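Ticket 3000: Pillorlow table, seam between the two top sections won't sit level
Status: Open, awaiting part
Raised by: Grethe Holst
Handled by: Kwesi Akpalu, Nestolitz customer care

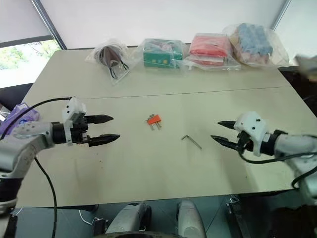 Attachment 1: tabletop with the seam, orange folding hex key set near the middle

Grethe Holst wrote:

Hello, and thank you for picking this up so quickly. I bought the large Pillorlow table from you in April and I'm very fond of it, so please don't read this as a grumble! It's a lovely soft colour and it takes everything we put on it. My trouble is the join that runs across the top. The back section, where we keep the packaged things, has crept up a touch higher than the front one, and I first noticed when a sheet of paper kept catching as I slid it over. You can't see the step in my photo, I'm afraid, only the line itself, but you can certainly feel it with a fingertip.

I've had a go with the folding hex keys (the orange set). The smaller keys just spin in the bolts underneath, and the one that looks right goes in halfway and then stops. I didn't like to force it. Is there something obvious I'm missing?

Kwesi Akpalu replied:

Hello Grethe, what a nice message to open the morning with, and well done for stopping when you did. The bolts under the Pillorlow have quite shallow heads and they do sometimes fill up with packing dust or a bit of the coating. Could you try the following when you have a quiet half hour?

1. Clear the back section first, packages and all, so there's no weight on it.
2. Clean out each bolt head with a cocktail stick.
3. Try the 4 key again. It should drop in fully.
4. Loosen the bolts on both sides of the join by a half turn, press the two sections flush with your palm, and tighten a little at a time, going from one end to the other.

If the step comes back once the packages are on again, let me know and we'll look at the joining plates.

Grethe Holst wrote:

The cocktail stick was a marvellous idea, and you should have seen what came out. The key went straight in after that. Three of the bolts tightened beautifully and the left half of the join is now as smooth as anything. The last one, at the right-hand end, turns and turns without ever biting, and that's where I can still feel the edge. I've left it alone and moved the heavier boxes along to the other end for now.

Kwesi Akpalu replied:

That's very clear, thank you. It sounds as though the threaded insert has worn at that end. I've ordered you a replacement plate and bolt from Orakzai, who make the fittings for us, and there's no charge. Please carry on using the table in the meantime, only keep the weight off that corner.

Last updated: September 15, 2026
Next step: plate and bolt to be posted to customer, ticket stays open until fitted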